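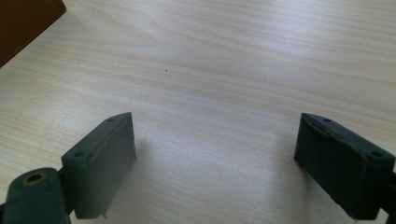 Hello again from the shop floor! I promised in November that I'd let you know when the new dining range came in, and I'm very happy to say it has landed – well, most of it has. The Urkero extending table and its matching bench are both on display now, and the sideboard should follow in 3 weeks if the haulier keeps his word.

I'll be upfront, I'm a bit smitten with this table. It seats six on an ordinary night and nine with the leaf in (I squeezed the whole family round it last weekend to make sure, and my brother-in-law isn't small). The leaf stores underneath, so you don't have to keep it behind the wardrobe like I did with my old one for 18 years. It's £852 with the bench, or you can buy the two separately if you already have chairs you love.

A few of you have asked about the Vinier dressers. We've sold the last painted one, sorry! There are still two in the plain finish, and Souad Helmy in our workshop can paint either of them to match your kitchen. Bring her a scrap of wallpaper or a tile and she'll mix the colour while you have a cup of tea. She's booked up for the next fortnight, so do ring first.

Oh, and the Irkico bar stools are back. Same height as before, but the footrest sits a touch lower, which my knees much prefer.

One bit of housekeeping. Our old furniture collection service now goes out with El Idrissi, and they need the item downstairs and by the door before they arrive. They can't take mattresses – the council will, for a fee.

Pop in and have a sit down. I'm here every morning except when I'm out measuring, and the kettle is nearly always on.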